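Home | Recipes | Rooms | Gallery | About | Contact

Gallery: the black table and everything that ends up on it

18 May 2021, by the Flolley kitchen diary

I've been promising a gallery of the eating corner ever since I moved into the Woltisska building, and every time I got close I'd decide the walls needed another coat of paint or the chairs were wrong. Well, the walls are what they are and the chairs have grown on me, so let's go! It's mostly going to be about the table, the plates and fruit, because that's what this room is for from now until the end of summer.

A little background for anyone new. The apartment is on the small side, and the room we eat in is also the room where the mail gets opened, the sewing gets done and the bread gets left to rise. I wanted one table that could take all of that. I looked at pale wood, I looked at glass (for one very short afternoon), and then I found a black one at Ploltine, the secondhand furniture place out past the rail yard. It was $106 with delivery, and the delivery was two guys and a lot of sighing on the stairs. Worth every cent.

Black shows crumbs. Everyone warned me and everyone was right. But it also makes food look fantastic, and I did not see that coming. Put a boiled egg on a white plate on a black table and you feel like you're in a restaurant. Fruit is the best of all – anything red or orange just sings.

The plates are plain white and round, and I have 11 of them. They were sold as a dozen, from a De Luca box I picked up when a café near my old job closed down, and one was missing before I ever got them home. I like that they don't match anything on purpose. They're heavy enough not to slide around, they go in the dishwasher, and when I need something flat to put under a plant pot, one of them usually gets drafted.

And then there's watermelon. I start buying it way too early every year, when it's still pricey and a bit of a gamble, and by the middle of May I can't walk past the crate outside the corner store without knocking on a few. I cut mine in wedges with the rind left on. Cubes are tidier, I know, but a wedge has a handle built in, and I'd much rather eat it over a plate than chase little squares with a fork.

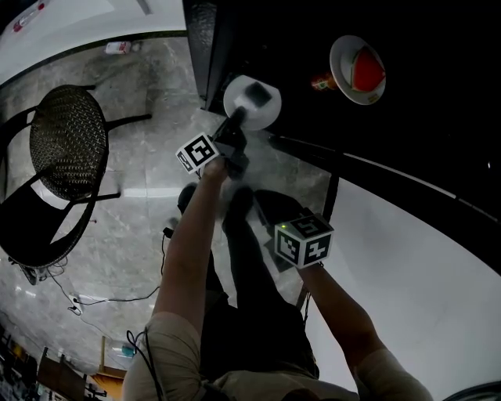 Watermelon on the black table, with a second white plate at the edge and one of the round-seated chairs alongside.

Can we talk about that chair for a second? The seat is woven and dark, the frame is black metal, and the back has a big curve to it that I fell for right away. I bought two of them in November, in a sale, telling myself I'd get the rest later. They're comfortable for a long breakfast, the woven part doesn't stick to your legs in hot weather, and they're light enough to lift with one hand when it's time to sweep. The only trouble is that crumbs get into the weave. An old toothbrush takes care of it, or you can turn the chair over on the balcony and give it a good thump.

The floor came with the place. Gray tile with a marble pattern, and I wasn't a fan at first – I'd had my heart set on boards. But spilled juice wipes right up, and on a warm day it's lovely and cool under bare feet. I tried a rug under the table for a while. It lasted until the first plate of spaghetti, and now it lives in the bedroom and seems happier there.

A few people wrote in after the last gallery asking how I keep the tabletop from going streaky. Damp cloth first, hardly any soap, then a dry one straight after. Go the long way, end to end, and don't do circles. Watermelon juice is sticky once it sets, so I try to catch it while we're still sitting there. If I forget, a warm cloth left on the spot for a few minutes softens it.

Still on my list for the room: a proper fruit bowl (wide, low, nothing fancy), a lamp that hangs lower than the one we have, and more chairs, so that six people can sit down to dinner without anybody getting the step stool. I've got my eye on a bowl at Ploltine, but they want too much for it and I'm waiting them out.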